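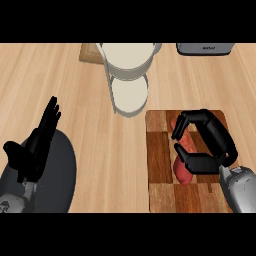
About Gosteck

Gosteck is a small research company that works on two-handed robot manipulation. We train control policies in simulation and study how well the skills hold up when the objects change. Most of our tasks are kitchen tasks: picking up food from a cutting board, moving dishes, clearing a counter.

The company was started by Viktória Magyar and Lajos Szabó, who had worked together on grasp planning and wanted to look at what happens after the grasp. There are 9 of us now. We share a floor with a print shop and do most of our work on two rows of desks and one rack of computers.

What we work on

Our main project is called Finix. It is a training method for robots with two arms and multi-fingered hands. A person wearing tracking gloves performs a task in the simulator, and the policy learns from those recordings. That part is common practice. What Finix adds is a second stage, in which the two hands are trained with separate grip targets but a shared plan. One hand can close on an object while the other stays open and ready, and neither has to wait for a fixed signal.

A long, rounded item such as a sausage is a good test of this. It rolls if a finger touches it too early, and it bends if the thumb presses too hard. We model it as a soft body and change its stiffness and size from one trial to the next.

Results so far

The current version of Finix was trained on 544 recorded demonstrations. We tested it on 200 new layouts that were not used in training, with the objects moved and the surfaces changed. Placing the item in a dish is still the weak point. Most failures come at release, when one finger lets go later than the others. I-seul Son is working on this and has rewritten the contact model twice since January.

We report failed trials along with the successful ones – partners get the full logs.

Who does what

Viktória Magyar leads research. Lajos Szabó runs the company and writes most of the grant applications. Anikó Kozma builds the scenes and object models. Gyula Fekete looks after the computers and the scoring software.

Working with us

We take on two or three outside projects a year and host student interns for one term at a time. Write to the office with a short outline of the task, the robot hand you use and the simulator you have, if any.

Page updated 19 August 2026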